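Finished the small bedroom at the Allancombe flat last night, so a thread on painting it, mostly so I remember what I did when I get to the hallway.

The walls were a dark mustard from whoever had the place before. I filled the nail holes, let the filler sit overnight, then sanded with a fine block. Wiped everything down with a damp cloth and left the window open.

Primer first. I used 2 coats because the mustard still came through in the corners after one. If you're going light over dark, buy the bigger can. I had to go back to the store for a second small one and it cost more that way.

For the color I went through the whole gray section of the Sepp chart and ended up on number 106. I had a sample of 119 too, but it went blue next to the door trim. On the chart you can hardly tell them apart.

Cut in along the ceiling with an angled brush, then rolled while the edge was still wet. I did one wall at a time and didn't stop in the middle of any of them. The one time I stopped for a phone call, on the closet side, I got a line I had to sand out.

Roller was a medium nap, which was a mistake on the first wall. It left a texture like orange peel. Switched to a short nap for the other three and then redid the first one.

Ceiling is still the old white. It looks a little yellow now next to the new paint. I'm leaving it until fall, probably November, when I'll have the furniture out again for the floor.

Total was 8 evenings, counting the ones where all I did was wait for something to dry. Masking tape came off clean everywhere except one spot by the outlet.

Plain light gray, no pattern, nothing hung up yet. It goes paler or cooler depending on how the light falls, and I like it better than I thought I would from the chart.

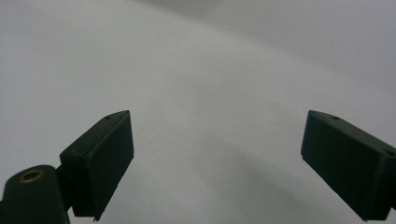 Ülle Dzene: Gray that pale shows every scuff. We had one like it in the Tundley house and I was touching it up all winter. What finish did you get?

Eggshell. The store had flat in the same color but I wanted something I could wipe. I kept what was left in a jar with the number on the lid, so touch-ups shouldn't be a problem.

Next is the hallway. Same primer, same short nap roller, and I still have to take the coat hooks down and fill behind them.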